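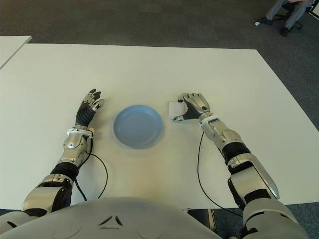 Removing Marks from White Tabletops

Identify the finish before choosing a cleaner. Painted, melamine and solid-surface tops tolerate different products, and the maker's care sheet takes priority over anything on this page.

For general soil, mix 500 ml of warm water with 2 drops of dish soap. Wring the cloth until it no longer drips. Wipe with the long side of the table, rinse with plain water and dry at once. Standing water at a seam will lift the edge banding.

Ink and marker: test rubbing alcohol on the underside first. Dab, turn the cloth, dab again. Do not use alcohol on painted tops.

Gray scuffs: a melamine sponge removes most of them but dulls gloss. Use light pressure and stop when the mark fades.

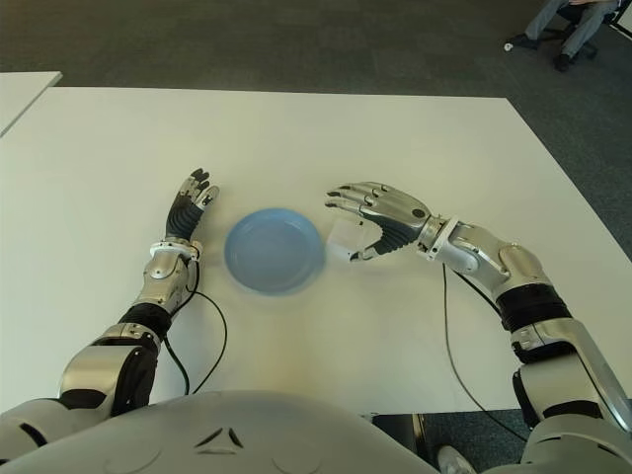
Plates and Dishes

Unglazed foot rings are the usual cause of fine gray scratches. Run a fingertip around the base of each plate. If it drags, smooth the ring with wet 400 grit paper, rinse and dry. Lift plates to move them.

Hot dishes need a trivet or cork mat. A folded dish towel is not enough under anything straight from the oven.

Oil and tomato stains: apply a paste of baking soda and water, leave for 22 minutes, then wipe off without scrubbing. Repeat once after 24 hours if a tint remains.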